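¿Puede ya un brazo robótico recoger la mesa?

Tharushi Biswas lleva cuatro años midiendo una tarea que cualquier persona resuelve sin pensar: sacar objetos sueltos de un cajón y dejarlos en otro sitio. Dirige las pruebas de manipulación en Sitance, una empresa de ingeniería que evalúa equipos para almacenes y cocinas colectivas. Su respuesta a la pregunta del titular es breve: «Depende del objeto. Con una caja de cartón, sí. Con un vaso, a veces. Con una bolsa medio vacía, yo no firmaría nada».

La última campaña se cerró en julio y sumó 1.736 intentos de agarre con 36 objetos de uso corriente. El protocolo, que internamente llaman Murkari, fija la iluminación, el tiempo máximo por intento y el criterio de éxito: la pieza debe salir del recipiente, mantenerse en el aire y quedar depositada sin caída. Si el operario interviene, el intento se anota como fallo.

Biswas insiste en que el agarre es solo la última fase del problema. «Antes hay que decidir dónde termina un objeto y dónde empieza el siguiente. Cuando una pieza tapa la mitad de otra, el sistema tiende a tratarlas como una sola. Y si la de abajo es transparente, la cámara de profundidad devuelve el fondo del cajón, o ruido.»
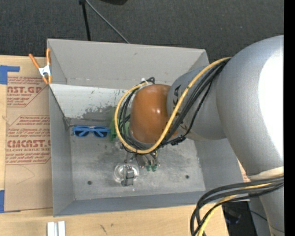
El fondo metálico complica las cosas. Los rayones y las manchas generan bordes que el programa de segmentación puede tomar por contornos de objetos. Sitance probó a cubrirlo con una lámina mate y los falsos positivos bajaron, pero la medida se descartó. «El cliente no va a forrar sus cajones para que trabaje nuestro robot. Medimos con la superficie que hay», explica.

Las gafas son un caso que cita a menudo. Tienen patillas finas, lentes curvas que reflejan la luz y un centro de masas que cambia según estén plegadas o abiertas. Un agarre por el puente suele ser estable, pero exige una orientación precisa de la pinza. Un agarre por la lente puede completarse y dejar la pieza inservible. «En la hoja de resultados eso cuenta como éxito. En una casa, no.»

Ottavio Sanna, responsable de mantenimiento en el taller de Soler en Stultstead, aporta la visión de la planta. Su equipo instaló hace dos inviernos una célula para clasificar herrajes pequeños y la mantiene en servicio durante un turno. «Trabaja bien con las referencias que conoce. Cuando entra una nueva, la apartamos y la clasifica una persona hasta que el integrador la da de alta.»

Sanna calcula que una parada por atasco le cuesta más de 40 minutos si afecta al cableado. Los mazos exteriores se enganchan, rozan y limitan el giro de la muñeca. «Se habla mucho del software. Yo cambio cables», resume. También pide pinzas con puntas intercambiables sin herramientas, un detalle que echa en falta en los pliegos.

Sobre los plazos domésticos, ambos discrepan. Sanna cree que primero llegarán máquinas para una única labor, como vaciar el lavavajillas, con vajilla adaptada. Biswas considera que esa vía traslada el trabajo al usuario y prefiere esperar a un sistema que tolere el desorden. Para la próxima campaña ha ampliado la proporción de piezas translúcidas y ha endurecido el criterio de depósito: cualquier marca en la pieza se registrará como daño, en una columna aparte.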